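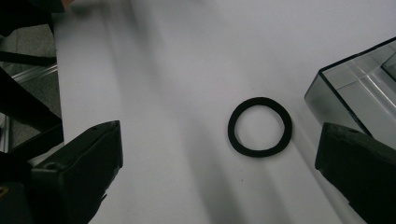 Rubber ring, black

Roko Sprint Timing Gates
Manufacturer: Prirkoden
Distributor: Skalusov Track Supply
Finish: Čierny (matte black) or light gray
Page revised: 12 Jun 2022

Overview

The Roko is a wireless photocell timing system for straight-line sprints, flying sprints and split times. A basic set has a start gate, a finish gate and a handheld display. Split gates are sold separately and can be added to any set without changing the display.

Each gate consists of a sender and a reflector, both on tripods. The sender emits 2 infrared beams, one above the other. A time is recorded only when both beams are broken together. A swinging arm or a raised knee usually breaks one beam before the torso reaches the gate, and on a single-beam system this produces a time that is too short. The Roko does not record a single-beam break as a result. It is kept in the log as a partial event and can be viewed there.

Range

The radio link between gates and display is rated for a 100 m straight with clear line of sight. Metal fencing, parked vehicles and concrete stands shorten the link. For use in an indoor hall, place the display on the same side of the lane as the senders and keep it off the floor.

The beams run across the lane and are independent of the radio link. A sender and its reflector may be set a single lane apart or wider, up to the limit printed in the setup manual. Wide spacing needs more careful alignment. The lamp on the sender shows red when the beam does not return and green when it does.

Start modes

Gate start: the clock starts when the athlete breaks the first gate. Used for flying sprints and for standing starts from behind the line.

Pad start: the clock starts when the hand or foot leaves the pressure pad. The pad is an accessory and connects to the start gate by cable.

Sound start: the display gives a ready tone and then a start tone after a random delay. Reaction time is included in the result. If a pad is connected, reaction time is shown on its own line.

Times taken in different modes cannot be compared directly. A gate start from behind the line leaves out both the reaction and the first part of the push, so the result is faster than a sound start over the same distance. The mode is saved with every result and printed in the export file.

Display and data

Results are shown in hundredths of a second. The export file gives thousandths. Athlete names can be entered on the display or loaded from a spreadsheet in a fixed running order. If an athlete drops out, use Skip to move to the next name. Skipped names stay in the session and can be called up again from the list.

The display stores sessions until they are deleted by the user. Switching off or changing the battery does not erase them. 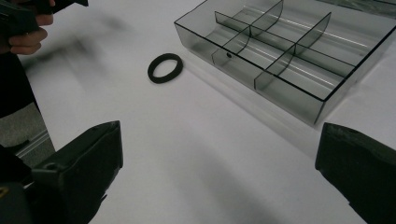

Exports are plain comma-separated text with one line per run. Column order is fixed: date, session, name, mode, distance, splits, final time. Distances are entered by the user and are not measured by the gates. Use a steel tape for setting out, and measure from beam to beam.

Power

Gates and display have built-in rechargeable batteries. Running time is 17 hours per charge with the display backlight off. Cold weather reduces this. All units charge through the same type of cable, and a gate can be used while it is charging.

Remove units from the carry case before charging.

Weather

The housings are sealed against rain and spray with the port covers closed. They are not built to be put under water. Wipe the sender window and the reflector with a soft cloth before each session. Water drops on the window are the most common cause of a red lamp in an aligned gate. Low sun shining straight into the sender can have the same effect, in which case swap the sides of sender and reflector.

Limitations

The Roko is a training and testing system. It is not a photo-finish system and is not intended for official results or record claims. It times one athlete per lane set. Two athletes running side by side through the same gate will give one time, belonging to whichever runner breaks the beams first.

Firmware

Units shipped before the April firmware release can be updated by cable from the display menu. Update the display first, then the gates. Gates and display on different versions will pair but will not transfer splits.

Warranty and service

2 years on electronics from the date of purchase. Tripods, port covers, cables and the carry case are treated as wearing parts and are not included. Repairs are handled by Skalusov. Quote the serial number from the underside of the display, and send the whole set if the fault concerns pairing or range.

Ordering

Roko basic set
Roko split gate, single
Roko start pad with cable
Roko replacement reflector
Roko tripod, short or tall
Roko carry case

State the finish when ordering gates. The start pad is supplied in Čierny only.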